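Minutes of the meeting held 9 November 2024, Mandport Hall, small room

Present: eight members, plus two from Skasisstead for items 3 and 4 only.
Apologies: as per the sheet by the door.

1. Minutes of last meeting
Agreed. One correction — the glue order was for the Norkard branch, not ours. Secretary to amend.

2. Matters arising
Key to the back cupboard still missing. Spare being cut. Until then timber stays under the stairs, and please don't lean lengths against the radiator again, two of the boards have cupped.
Kettle replaced.
Letter to Rana Timber re short delivery: sent, no reply yet. Chase.
Wood dust notice now up by the sanding bench. Some feeling that it is too small to read. Left as is for now.

3. Trays
Long item, notes are brief.
Update on the wooden trays for the spring sale. Pattern as agreed last time: rectangular, raised rim, flat recessed floor. Discussion on whether the rim is too high for the price we are asking. Two members felt it made the tray look heavy. Others liked it, said cups don't slide off. Vote taken, rim stays.
Finish. Oil or varnish, same argument as in the summer. Oil looks better on the orange-brown wood, varnish wears better and you can wipe it down after jam. Skasisstead use varnish on everything and say they get no returns. Agreed to oil half and varnish half, and write which on the label this time.
The slot. Keyhole shape, narrow with a rounded top, so the tray can hang on a screw when not in use. Question from the floor on whether it should go nearer one end. Hangs straighter from the end, but the middle is easier to cut with the jig we've got. No decision. One tray to be hung in the kitchen at Mandport for a month and looked at.
Crumbs will go through the slot. Noted. Suggestion of a cloth liner, sewing group to be asked, no promises.

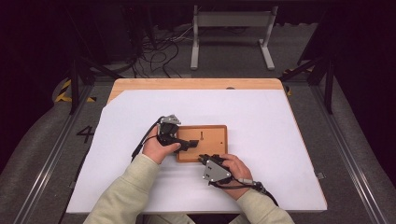
Mandport & District Woodcraft Club — Benches and Trays Group

Paper on the tables. Agreed that a large sheet of white paper goes down before any tray is put out, for checking as well as for oiling. Shows up marks and stray bits and saves the table top, which is light wood and takes a stain very easily. Cutting the sheet square is nice but not needed, corners can be off. Use the roll in the cupboard (when we can get in the cupboard). Lining paper will do meanwhile, not newspaper, the ink came off on the last batch.
Small dark spots on tray floors. Raised by the member who does the checking. Could be a pin knot, could be a dent with dirt in it. A speck is fine to sell, a hole is not. If in doubt put it to one side with a slip of paper in it saying what you found. Do not fill with the dark filler, it never matches.
Sanding. Inside of the rim is being missed, esp. in the corners. Skasisstead fold the paper round an old ruler and get right in. Worth trying. They will send over a few of theirs so we can see the differance.
Pricing left to March meeting, when we will know what the timber came to.

4. Joint stall with Skasisstead
Offer to share a stall at the Norkard spring fair. Cost split down the middle, each side brings own table and own cloth. Generally in favour. Concern about which trays go at the front. Skasisstead happy to mix them up as long as each one has a maker's mark underneath. We don't have a maker's mark. See item 6.
Leaflets: they have a printer who will do 2000 at the same rate as 1000. More than we need, but no date on them so can be used again. Agreed to go in with them. Wording to be sent round before it goes off — last one had the hall phone number wrong.
Skasisstead members thanked and left at this point.

5. Tools and room
Band saw: blade changed, running better. Nobody to use it alone, reminder.
Clamps. Four gone from the rack, the long ones. If they are in your shed please bring them back, no questions asked.
Room hire going up from March. Not by much. Accepted, no real choice.
Heating comes on too late for the morning group. Ask the hall if the timer can be moved.
Lights over the far bench still flickering. Reported twice. Report again.
Sweeping up: whoever is last out. Bags go in the outside bin, not left in the porch.

6. Maker's mark
Brand, stamp or sticker. Brand is dear, sticker looks cheap, stamp smudges under oil. Went round in circles a bit. Asked for prices on a small brand, letters MWC only, no picture. A drawing of a mallet was passed round and liked, but too fiddly at that size. Back next time.

7. AOB
Box of offcuts free to anyone, mostly beech, take it away please.
Request for a beginners' morning on dovetails. Yes in principle, needs someone to lead it. Names to secretary.
Biscuit tin money short again.
Christmas meal: same pub as last year, menus on the side table, choices and deposits by the end of the month. Say if you want the veggie one, they ran out last time.

Actions
Amend last minutes — secretary
Chase Rana Timber — secretary
Spare key — chair
Hang one tray at Mandport — kitchen rota
Ask sewing group re liners — chair
Leaflet wording round to all — secretary
Prices for brand — tools group
Heating timer and lights, speak to hall — chair

Next meeting: date to follow when the hall has confirmed the room. Tea from half past, bring own mug.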